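4. Setting Up Your Sorting Table

Welcome to the fun part! Your Favona drawer kit is unpacked, the dividers are snapped together, and now you get to decide what goes where. A good table makes this so much easier (and quicker) than crouching over an open drawer, so please don't skip this section.

What you need

- A table with a plain, light top, at least 40 inches long
- The small items you plan to store: phones, slim cases, remotes, shallow trays
- The label sheet from the kit (16 labels)
- A dry, lint-free cloth

4.1 Prepare the table

1. Clear the whole top. Yes, the mail too!
2. Wipe the surface and let it dry for 5 minutes.
3. Turn on the room light and pull back any curtains. Dark cases show up beautifully on a white top, and scratches or missing corners are much easier to spot.
4. Put your Favona drawer on a chair beside the table, open side up.

Note: If your table has a glass top, lay a light-colored sheet or towel over it first. Small cases slide on glass.

4.2 Sort the first batch

1. Bring out no more than 20 items at a time. A smaller batch is fine, and for a first try it's a joy.
2. Lay each item flat, long side facing you, with a hand's width of space between it and its neighbor.
3. Pick up one item, turn it over and check both faces. Glossy faces pick up fingerprints, so hold these by the edges if you can.
4. Open anything that opens. Old memory cards love to hide in slim cases, and finding one is a little thrill every time.
5. Set the item back down in its group: use daily, use sometimes, pass along.

Caution: Do not stack glossy items face to face. Grit caught between them will scratch both.

Caution: Remove loose batteries before storing any device. Keep them in their own container with the ends covered.

4.3 Match look-alikes

Black rectangles are the great puzzle of every household drawer! A phone, a card case and a little tray can look nearly the same from a few feet away. Compare them in pairs before you label.

1. Leave one item flat near the middle of the table.
2. Lift the second and tilt it toward the light.
3. Compare length, corners and rim. An outline in a different color is a handy thing to note on the label.

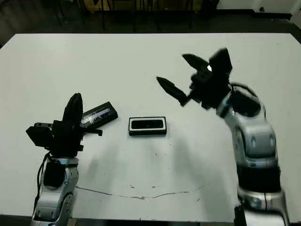 Figure 7. Comparing two black items: one held at an angle, one flat on the table.

4. Write the labels right away, while you still remember which is which.
5. Put each item in the shortest divider slot it fits without forcing.

Tip from Buppha Boonchu, who tested the Dundirside edition of the kit: stick the label on the divider wall and leave the item itself bare. You can swap things in and out as often as you like, and there's no sticky patch to clean off later.

4.4 If something doesn't fit

- Item too long: take out one Warnov cross-divider and turn the item lengthwise.
- Item rattles: fold a scrap of felt under it.
- Drawer won't close: check for an item standing on its edge.

Repeat 4.2 and 4.3 until the table is clear, then go on to Section 5, Fitting the Drawer.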